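The show manager at Rindden has been answering the same question since December, and she is visibly tired of it. Why did her jumping series drop its paper start lists and hand the whole draw over to Workix, a scheduling program most riders had never heard of?

"It saves us a night's work," she says. "You enter the classes, it spaces out riders with more than one horse, and you're done by supper."

Maybe so. The first show under the new system drew 602 entries, and by Thursday morning three of the rings were already behind. One rider had 6 minutes between rounds on two different horses, with a warm-up ring at the far end of the grounds. I asked whether that counted as spacing.

"That was a data entry problem," she says. "The trainer listed one horse under the wrong class." 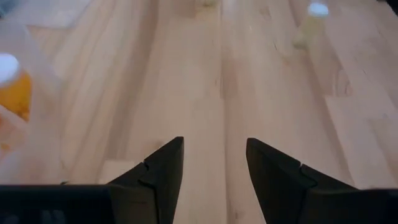
A groom who has worked the series for years puts it differently, saying the old lists had mistakes too, but you could walk up to the gate, talk to a person with a pencil and get them fixed before the course walk. Now the gate crew sends you to the office, and the office sends you to a help page.

The manager doesn't really dispute this. She says gate crews will be able to swap two riders by spring, provided both agree. When I ask if that has been tested with a full ring, she says it was tried at Rebelo, a schooling show. It's a nice day out, but it runs one ring and finishes before lunch.

Then there is the money. Entry fees went up when the software came in, and the office calls this a coincidence.

"Footing costs more, judges cost more," she says. "People see a new line on the bill and blame the computer." 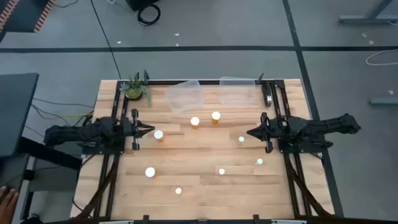
The new line is a "services charge," and I could not get a breakdown of it. She offered to send one. It hadn't come by the time this was written - I'll add it if it does.

She is more convincing on growth. The next show has 641 entries so far and she expects roughly 700 by closing day. Riders who hated the system would go elsewhere, she argues. But the nearest show of the same level, Clolteo, is a long day's haul with a trailer, and plenty of people will put up with a bad start time to sleep in their own beds.

Would she go back to paper if the spring shows ran late as well?

"No," she says. "We'd fix the settings."

Who checks the settings the night before? She says that's still being worked out.

Related
Rindden spring dates: what we know so far
Warm-up ring rules, and who enforces them
Clolteo adds a second grass ring
Letters: bring back the gate sheet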